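Equipment Planning Meeting, Minutes
Rillinent, Ground Floor Office, April

The meeting was called to order at 2:00 p.m. Phong Hầu presided. The minutes of the March meeting were approved as circulated.

1. Hand-held grippers. The chair presented the request for a second purchase of hand-held grippers from Jerkirus. The quoted price is $3,298 for the set, with delivery charged separately at $125. Members asked whether spare finger pads were included in the quote. They are not, and the chair will request a price in writing.

2. Head-mounted cameras. The current mounts will be kept through the next budget period. A line of $200 was approved for replacement straps and cables.

Hand-held grippers and head-mounted cameras in use, main hall:
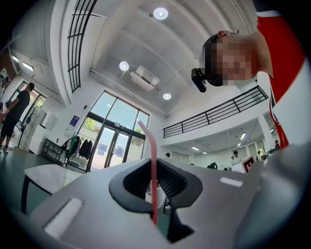
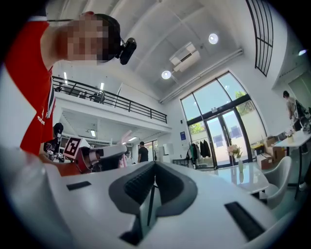 3. Work tables. The Fairweather quote for additional tables was reviewed. Members preferred a fixed height and asked that the order be held until the floor plan is settled. No vote was taken.

4. Storage. The meeting discussed whether grippers should be stored on the mezzanine or at ground level. It was agreed that ground level is more practical for daily sign-out. Locking cabinets will be priced for the next meeting.

5. Service agreement. Wundine has offered a yearly agreement covering repair and calibration. The terms do not state a response time. The matter was tabled pending a revised draft.

Motion to approve item 1, subject to receipt of the spare parts price, was made, seconded, and carried. The meeting adjourned at 3:15 p.m.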